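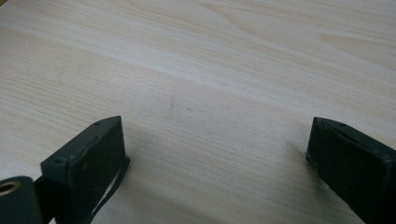
## 5.3 Closing on an empty table

The most frequent failure after deployment was one we had not planned a test for. Ellen, the tabletop arm used in all of our trials, would move over a part of the table with no object on it, lower the gripper, and close. It then lifted, carried nothing to the tray, opened, and started the next cycle. We call this an empty close. In the September trials it happened in 45 runs. In most of them the only cost was time, but in 7 runs the fingers went low enough to press on the table and trip the force limit, and 2 of those ended with a torn finger pad.

The policy was trained on 1,292 demonstrations recorded with the hand-held version of the gripper. The hand-held tool and the arm carry the same finger design and the same camera position, so the policy sees its own fingers at the bottom of the view in both cases. Figure 6 is a view from the hand-held tool with the fingers open and nothing between them. Most of what the camera sees is pale wood grain, with a brighter band of reflected light across the upper part of the table. Near the center are two faint dark marks, and they are easy to miss at the size in which images are passed to the network.

Our first guess was a mechanical fault. Darren Treloar had replaced the drive belt on Ellen's gripper shortly before the first empty closes were logged, and the timing looked suspicious. He put the old belt back and repeated a block of runs. The empty closes continued. The finger encoder readings agreed with the commanded width throughout, and the close command could be found in the policy output every time. The gripper did what it was told.

We then looked at the input. Niloufar Bakhtiari replayed the logged camera images through the policy offline and edited one region at a time, filling it with clean table texture copied from elsewhere in the same image. Three kinds of edit were tried:

- small marks on the table painted out
- the bright reflection flattened to match the table next to it
- the shadow beside each finger lightened

Painting out the marks removed the close command in the majority of the replayed runs. Flattening the reflection had a smaller effect, mostly on where the arm went before it came down. Lightening the shadows changed the output very little. When marks and reflection were edited together, the policy held the fingers open and kept searching in all but a few cases, and we have no good account of those few.

A check on the training data gave a likely cause. Many demonstrations were cut so that they began with the tool already close to the object. There are very few training images in which the fingers are open over bare table for more than a moment, and almost none in which the correct action is to stay open and go somewhere else. The object set also included small dark fasteners. From a distance, at reduced resolution, a dark fastener and a pen dot cover a similar number of pixels. The policy had learned that a dark spot between open fingers means close, and the data contained little to correct it.

Đàm reports a related problem with printed patterns on cloth, and handles it with a depth threshold. That was not open to us, as our tool has a single color camera. We considered a classifier that would check for an object before each close, but it would have been trained on the same images and could be expected to share the same gap.

Two changes were made instead. The first was to the data. Thérèse Dhillon and Sreekumar Sundaram recorded a new set in which the operator moves the open gripper over bare table, pauses above marks, scratches and glare, and then moves on without closing. Some of these recordings end at an object and some do not. Operators found the second type awkward to record, and early takes had to be discarded when the operator closed the fingers out of habit at the end. The original demonstrations were also cut again from the raw files to keep the approach, where the raw files still existed.

The second change was to the controller. If the fingers reach their closed width with no resistance, the Jedach runtime now cancels the lift, opens the gripper, and raises it straight up before the policy is called again. A second empty close at the same place stops the run and asks for the operator. This does not prevent the failure, but it keeps the arm from repeating it, and it shortens the time the fingers spend near the table. The downward force limit was also lowered. Tracey Inskip, who is responsible for safety in the lab, asked that the stop be latched so that it has to be cleared at the cell and cannot be cleared from the remote console. We adopted this for all runs from October 2021 onward.

With both changes in place, empty closes became rare on the original table. They were more common on a second table with a darker top, where the contrast between marks and surface is different and where we had recorded none of the new data. We did not repeat the editing test there. The torn pads were replaced with spare Gurnov pads of the same thickness, and no further pad damage was recorded.

One limit of this analysis should be noted. The offline replay shows what the policy would have output for an edited image, but each image is treated separately. On the arm, one different action changes every later view. A mark that causes a close in replay may have mattered less in the live run, where the arm had already been drawn to that part of the table by the reflection. Separating the two effects would need live trials with the lighting and the marks varied independently, and those have not been run.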